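How to Play in Goal When You Are Not a Goalkeeper

Every amateur soccer team has a regular goalkeeper, and every regular goalkeeper has a sister who gets married in December. When that happens, somebody looks down the bench, and the somebody they end up looking at is tall, or slow, or was late and missed the discussion. I was all three. That was six seasons ago with Gosmont, and I've filled in often enough that people have begun calling me "the other keeper," a title with no privileges attached.

What follows is how to get through 90 minutes without disgracing yourself. It's for adult recreational players who can already kick a ball more or less where they meant to. If you want to learn the position properly, find a coach. If the game is tomorrow, keep reading.

What you'll need

Gloves. Borrow the regular keeper's if they'll let you, but they probably won't, and after you've smelled the inside of a pair you may not insist. A cheap pair from the sporting goods store is fine. They should be a little longer than your fingers, with a strap that closes snugly at the wrist. Dampen the palms before kickoff. Dry foam on a dry ball is about as grippy as a dinner plate.

A shirt that doesn't match anyone else's. The referee will ask. Bring one in a color you don't like, so you won't mind what happens to it.

Long pants or padded shorts if you're on turf. You'll be spending time on your hips.

A water bottle, which goes inside the net next to a post. Keepers also put a towel there. I bring a towel and have never used it, but it makes me look like I've done this before.

Warm up with your hands first

Most stand-ins warm up by letting their teammates blast shots at them from the edge of the penalty area. Your teammates will love this. You will touch perhaps one shot in five and go into the game with a stinging thumb and a new opinion of yourself.

Do it in this order instead. Stand 5 yards from one other person and have them throw the ball at your chest, underhand, gently. Catch it, throw it back. Do that until you're bored. Then have them throw at face height, then at your knees, then a step to each side. Next they can volley it to you softly out of their hands. Only after all that should anybody take a real shot, and then just a handful, from straight in front.

Open and close your hands a lot between throws. Roll your wrists. On a cold morning I start doing this in the car (at red lights).

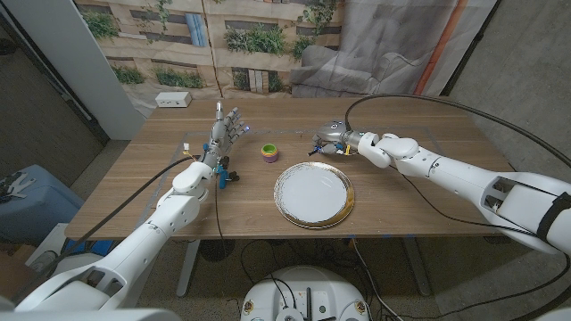

Learn two catches

There are plenty of ways to catch a soccer ball. You have time for two.

1. The high catch. This is for anything from your chest up. Put both hands up in front of your face with the palms toward the ball and the thumbs close together, so that the thumbs and first fingers make a rough W. Your hands go behind the ball. Elbows stay a little bent and in front of your body. As the ball arrives, let your arms give slightly, then pull it into your chest and wrap it up.

The usual mistake is reaching for it with stiff arms, like someone refusing a casserole. The ball bounces off and lands at the feet of the only forward who bothered to follow the shot in.

2. The scoop. This is for anything from your waist down. Turn your palms up, little fingers close together, and get your hands under the ball. For a ball along the ground, bend down with one knee turned in behind your hands so your leg blocks the gap. Let it roll up your forearms and hug it.

The usual mistake is watching the forward. Watch the ball. You'll find out where the forward is soon enough.

For balls right at the waist, where neither catch feels natural, decide early and commit. I lean forward and scoop. Harriet Oyelaran, who kept goal for Roseck for years and gave me most of what's on this page, drops her body a few inches and turns it into a high catch. Hers looks better.

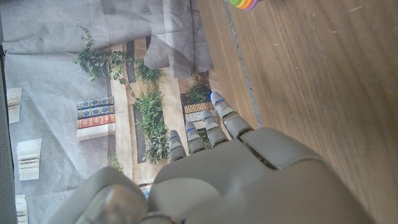 Finger spread matters more for the stand-in than for the real keeper, who has forearms like fence posts and can get away with things. Beginners tend to do one of two things under pressure: they clamp the fingers together into a paddle, or they stretch them so wide that the hand goes rigid and the ball knocks a finger back. You want something in between, open and firm with a slight bend left in every joint. The gray robotic hand in the photo has its four fingers fanned out in a row, and a fan like that is a decent shape to have in your head, as long as you do it with both hands and bring your thumbs in close for the W. Try it against a wall. Put your hands on the wall in the W, press lightly, and notice that the pads of your fingers are doing the work while your palms barely touch. That's the feeling you're after when the ball comes in hard.

Where to stand

Positioning will save you more goals than catching will, and it has the advantage of requiring no talent.

Step 1. Find the middle. Picture a line from the ball to the center of your goal. Stand on it. When the ball moves, you move, in small sideways steps, without crossing your feet.

Step 2. Come out a bit. On the goal line you leave a lot of net on both sides. Two or three steps forward takes much of it away. When the ball is at the far end of the field, you can wander out toward the penalty spot or beyond and feel like part of the team.

Step 3. Don't come out too far. At some point a person with a good right foot will notice you admiring the view. Hugo Moulin once scored on me from just inside the halfway line, and he has mentioned it every time I've seen him since, including at a funeral.

Step 4. Be still when they shoot. This is the hard one. As the shooter's leg swings back, stop moving and set your feet shoulder-width apart with your weight slightly forward. You can't push off properly if you're in the middle of a step. Being set in a slightly wrong place beats running through the right one.

Step 5. Check your posts. Before kickoff, scrape a small mark with your heel at the front of the six-yard box, level with the middle of the goal. On turf you can't, so use something in the background behind the other goal that lines up. I've used a tree, a scoreboard and a parked van. The van left at halftime.

Crosses and corners

Here is my whole policy on crosses: if it's coming to me, I catch it, and if it isn't, I stay home. A real keeper comes charging through bodies to pluck the ball off somebody's forehead. You'll arrive late, punch your own center back and leave the goal empty.

On corners, stand in the middle of the goal, a step or so off the line, with your body open to the field so you can see more than just the kicker. Put a teammate on the near post. If you do decide to go, shout "keeper" loudly and early, and then you have to go. A keeper who shouts and then thinks better of it is worse than no keeper at all.

If you can't catch it cleanly, punch with two fists together, through the lower half of the ball, aiming high and wide. Distance isn't very important. Getting it away from the middle is.

Talking

You can see the whole field and your defenders can't, so talk to them. Short words, with a name first. "Baptiste, left." "Step up." "Man on." "Away!" That last one means you'd like them to kick it somewhere far off and worry about style later.

Don't narrate. In my first game I said things like "okay, so there's a guy sort of behind you," and by the end of it there no longer was, as he'd scored.
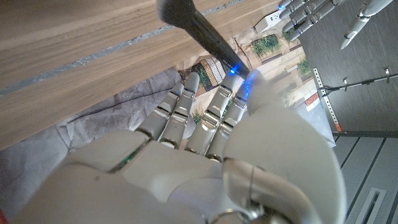
Keep the tone level, too. Your defenders already know you aren't the real keeper, and a voice that climbs an octave whenever the ball crosses midfield does nothing for them. Breathe out before you shout. If you let in a bad one, say "mine" and get the ball back to the center circle. They'll forgive a dropped ball a lot faster than a speech about the sun.

Getting rid of the ball

Once you've got it, hold it for a couple of seconds. Everyone needs the rest, you most of all. Just don't settle in, as the referee will be watching how long you hang on to it.

Roll it to a fullback if one is free and facing you. Bend low and release it along the ground like a bowling ball so it doesn't bounce. This is by far your best option.

Throw it overarm if you've got the arm. Practice first. An overarm throw that slips tends to go straight up.

Kick it from your hands if everyone is covered. Drop the ball from waist height, don't toss it, and strike through it with your laces.

For goal kicks, there's no shame in letting a defender take them. Ours are taken by Torbjørn, who can put the ball over halfway, and I stand on the line and nod.

If a teammate deliberately kicks it back to you, you can't pick it up. Write this on your glove. I know someone who forgot it twice in the same half.

Penalties

Pick a side before the kicker starts the run-up, wait until the foot is about to hit the ball, and go. Keep at least part of one foot on or over the line until it's struck. You'll probably guess wrong. The pressure is all on the other person, so stand tall with your arms out and enjoy being the one who isn't expected to succeed.

Afterward

Rinse the gloves in lukewarm water, squeeze them out without wringing, and dry them away from the heater. Leave them in the bag overnight and you'll be buying another pair. Ice whichever finger you jammed. If it's still swollen and won't bend the next day, get it looked at.

Then text the regular keeper and ask when they'll be back. Ask nicely. Ours has another sister.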